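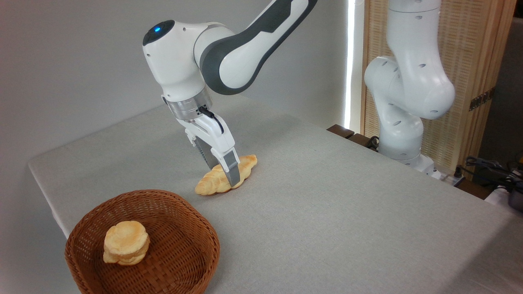 Bread basket for a breakfast table - line it or not?

Posted in: Table and Serving

mistara_k
Hello everybody. I am preparing a breakfast table for a family party in January, 15 persons, and I have a question about the basket. Mine is round, woven wicker, reddish brown, with sides that open outward a little. I want to put croissants and biscuits in it together. The biscuits are the round pale ones with the wavy edge, I stack them on the left side and the croissants should go in the free part. The tablecloth is light gray and very plain, so I like that the basket gives some color.

My sister says that I must put a napkin inside, always. I find that the napkin hides the basket, and then why do I have a nice basket? Please tell me how you do it.

Gorus21
Napkin, always. Croissants leave butter on wicker and after some months the basket smells old. I had to throw one away because of this. The biscuits alone would be fine without it.

mistara_k
Thank you Gorus21. Did you try to wash it before you threw it?

Gorus21
Yes, with warm water and a small brush. The smell became less but it came back. Maybe I waited too long with the washing.

chennessy
I don't agree with the napkin. For one morning it does nothing bad to the basket. You shake out the crumbs, wipe it with a damp cloth, let it dry upside down and finished. I worked six years in the breakfast room of a small hotel in Clullcombe and we had unlined baskets on every table. What I would not do is mix the two things. Croissants throw flakes everywhere and your biscuits will be covered with them. Also a biscuit next to a warm croissant gets soft.
Conall Hennessy

Gorus21
A hotel buys new baskets when the old ones are ugly. At home I keep mine for twenty years.

chennessy
Fair point, but we did not buy new ones so often as you think. The owner was a careful man with money.

teapot393
You can cut a circle of baking paper for the bottom only. It is lower than the rim so it is hard to see from the chairs, and the sides stay visible. I do this for scones. For croissants I would make the circle a little bigger, so it comes up two fingers on the side.

About mixing I am in the middle. Let the croissants get completely cold before they go in and then it is no problem to have them beside the biscuits. I would only not put them on top.

mistara_k
The paper is a good idea, I did not think of it! The croissants will be cold because I bake them the evening before. Or is this a mistake also?

chennessy
For me, yes. A croissant from the evening before is a sad thing. If you must, put them in the oven for a few minutes in the morning, and then you are again with warm croissants next to the biscuits, so you need a second basket.

seneviratne_home
Another question that I miss here: how do people take them? If the basket is full and the croissants lie across each other, everybody touches three before they get one. I put tongs beside the basket. Take them in the middle of the croissant and not hard, the ends break off very easily. My mother-in-law uses her fingers anyway.

Gorus21
Tongs at a family breakfast? This is too formal for me. Clean hands are enough.

seneviratne_home
With 15 people and small children I prefer the tongs. Everybody can decide in their own house.

teapot393
mistara_k, how wide is the basket? If it is under 38 cm I don't think you can fit enough for 15 in it, also without the biscuits.

mistara_k
I measured now, it is smaller than this. So I will take it for the biscuits and a few croissants, with the paper circle, and refill from the kitchen when it is half empty. The warm ones I will bring in a second basket with a napkin, so my sister is also happy. I still have to find the second basket - the one I have in the cellar is square and has a broken handle. Does somebody know if a handle like this can be repaired with wood glue, or is it better to cut it off?

Gorus21
Cut it off and sand the ends. Glue did not hold on mine.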